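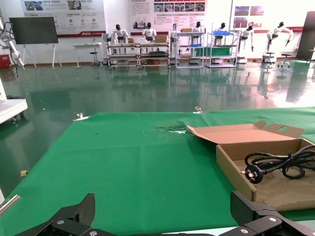
Wrist view, cord in its box

Wrist camera only, or wrist plus overhead? Confused by my own results

Posted by Skinwood, 9 February 2022

Hello all! First proper post here after months of reading. I'm having a brilliant time teaching an arm to do small household jobs from demonstrations, and I've got a result I can't explain.

The job is to take a coiled power cord out of an open cardboard box and lay it on a green cloth. I trained the same network twice on the same demonstrations. Version one sees only the wrist camera (view at the top of the page). Version two sees the wrist camera plus a fixed one looking down on the table. I expected two cameras to win easily. They did at first, but then I shifted the box a little towards the middle of the table and ran 25 tries with each version. Wrist only kept going for the cord. The two-camera one kept reaching for where the box used to be!

Both were trained for the same number of steps and the loss curves look lovely. Is this a known thing? And should I be worried about how much background the wrist camera picks up? There are posters, shelving and a whole group of humanoids back there, and I wonder whether the network is using them as landmarks.

So-ying Leung

Yes, known, and you've found it in a nice clean way, so well done. I had the same thing with a cable job last August and spent two weeks blaming the wrong bit of code.

A fixed camera gives the network an easy way out. If the box was in nearly the same place in all your demonstrations, then "go to that spot" is a perfectly good answer during training, and the overhead picture barely changes from one demonstration to the next, so there's nothing in it to push the network towards looking for the box. The wrist view changes every time the arm moves. When the box shifts, it shifts in the wrist view too, and the network has had lots of practice at closing that kind of gap because every approach is a little lesson in it.

Things I would try, in this order:

Move the box between demonstrations. Properly move it, and turn it as well. If you only do one thing, do this. I re-recorded mine with the box all over the table and the two-camera version went straight past the wrist-only one.

Blank out the overhead picture at random during training. I dropped it for half of the samples. It costs you one line of code and the network stops leaning on it so hard.

Check what position readings you feed in. If the network gets the joint angles as well as the pictures, it can learn the path by heart and hardly look at anything. Try a run without them and see what changes — it can be quite a shock.

On the background: your worry is fair. Open the gripper over the table and there's a lot of room in that view beyond the cloth, with big printed posters on the wall that never move. They make very good landmarks. An easy test is to hang a plain sheet behind the table and repeat your tries without retraining. If the results fall apart, you have your answer. Random cropping and colour changes in training help a bit, though I'd go gently with the colours if you're relying on a black cord standing out against brown card.

Please do post what you find. I love this sort of experiment and there isn't nearly enough of it written up in plain words.

Cruickshank

Just get more demos. We went up to 1000 and all the odd behaviour went away.

Grolon

Agree with most of So-ying's answer, less so with the one above me. More demonstrations with the box in the same place will give you more of the same problem. I suspect Cruickshank's box was wandering about over all those sessions without anyone planning it.

Two small things to add. Look at when it fails as well as how often. Save the video and note whether the arm goes wrong from the first movement or only near the box. Wrong from the start points at the fixed camera or the joint angles. Wrong at the end is more likely to be the grasp, and cords are a pain there because the coil hides the best place to hold it and the plug catches on things.

Also, do your tries in mixed order, swapping between the two versions, and don't finish one before starting the other. Light through a window changes over an afternoon, and a glossy floor like yours throws reflections about. I once "proved" that one network was much better than another and all I had measured was the sun going round the building.

Skinwood

Thank you, this is fantastic! I checked, and the joint angles are going in, in both versions. The box was also against the same tape mark for every single demonstration, which I was rather proud of at the time. Re-recording starts tomorrow with the box moved each time, and I'll do the sheet test first while I've still got the old networks loaded. Will report back with numbers for both.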